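Search this site Enter keyword Go
Support > Manuals > Household Handling > Garments

Section 4: Teaching the Folding Task

4.1 Scope

This section describes how an operator demonstrates garment folding with the Tenora hand-held grippers, so that the demonstrations may later be used to train a Westerberg household arm. It applies to shirts, light jackets and similar items folded on a bed.

Purchasers should be aware of the present limits of the system. The arm does not yet fold laundry to a standard that would allow it to be left alone. In the Muldale trial, which used 3,403 demonstrations, it dealt dependably with towels and pillowcases. Garments with sleeves remained difficult, and a garment taken from a heap more difficult still. Folding is therefore supplied as a supervised function only.

4.2 Preparing the garment

1. Lay the garment flat on the bed, within easy reach of both hands.
2. Leave ordinary wrinkles in place. Do not iron or press the garment beforehand.
3. Open the gripper fingers fully before moving towards the cloth.
4. Pause briefly above the garment, then begin the approach.

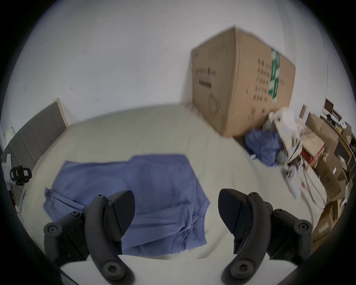 Figure 4-1. Gripper open, garment laid out on the bed.

Note: The room need not be cleared. Boxes, bags and other belongings may remain where they usually stand, provided that they do not obstruct the operator's arms. Demonstrations made only in tidy rooms have proved of limited use in homes.

CAUTION: Keep fingers, hair and jewellery away from the gripper pads whenever the grippers are in use.

4.3 Making the fold

1. Take hold of the cloth near its edge. A shallow hold is preferred, as a deep one tends to gather several layers.
2. Lift only as far as is needed to clear the bed.
3. Carry the edge across, lower it and open the fingers fully before withdrawing.
4. Repeat until the garment forms a flat bundle. The edges need not meet exactly.
5. To turn or move the finished bundle, grip it at opposite ends with both grippers and keep the two hands level.

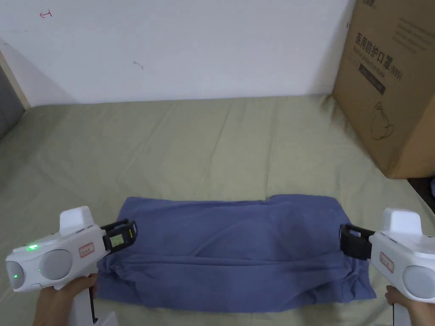
Step 5 accounts for a large share of rejected demonstrations. If one hand leads the other, the bundle twists and the inner layers slide out. An operator can feel this happening and will correct it without thought; the arm has no comparable sense of touch and must rely chiefly on what it sees. Slow, even movement is therefore required throughout.

If the cloth slips, do not stop. Recover the hold and complete the fold. Recoveries are retained and marked separately during review.

4.4 Ending a session

A session should contain no more than 26 folds, after which the operator should rest. Store both grippers with the fingers open.

Sessions are reviewed at Wokgate under the direction of Nidia Condori. Queries on the wording of this section should be addressed to Edvin Viklund, Technical Publications.

Section last revised 22/03/2022. For bed linen, see Section 5.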